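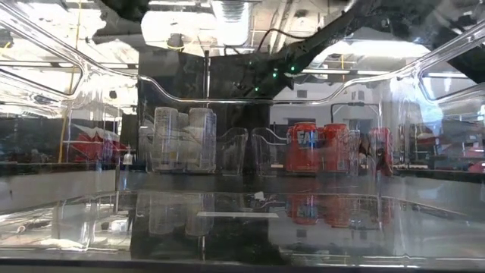 A clear view of the drinks store: in conversation with Naveed Kazmi

The staff kitchen at Heydari House serves four departments, and until last November its canned drinks were kept wherever a shelf happened to be free. Naveed Kazmi, Facilities Officer at the Rarnton site, was asked to bring the arrangement into order. He spoke to the staff bulletin about clear containers and the trouble with cardboard.

Mr Kazmi began with the cupboards. "Drinks arrived in their trays and stayed in their trays," he said. "A tray with one can left in it looks the same from the front as a full one. We were ordering stock we already held."

Under the present system, cans are taken out of their packaging on delivery and placed in small transparent containers, with pale silver cans in one and red cans in another. Larger clear bins are used for moving stock between the store and the kitchen. Mr Kazmi is firm that the colours should stay apart. "People reach for a colour before they read a name. If the red ones are together, the cupboard door is open for a few seconds and then it is closed again."

The choice of clear plastic was not agreed at once. Kamran Rana, who manages the catering budget, had favoured wire baskets, which were cheaper. "My concern was scratches," Mr Rana said. "Clear plastic looks very smart on the first day. I wanted to know how it would look after a winter of daily use." The two settled on a trial of 16 containers, bought through Cenari, and the order was later raised to 23.

Cleaning remains the main task. The containers are washed by hand every 7 days with a soft cloth – scouring pads are not permitted – and left to drain upside down. Larger bins are wiped out whenever a can has leaked.

Asked whether empty space in a container troubled him, Mr Kazmi said that he welcomed it. "A gap tells me what to order. I would be more worried by a container that was always full."

The same arrangement will be introduced at the Carkon building in the spring, beginning with the two kitchens on the ground floor. Staff who wish to suggest a change to the range of drinks should write to the Facilities Office.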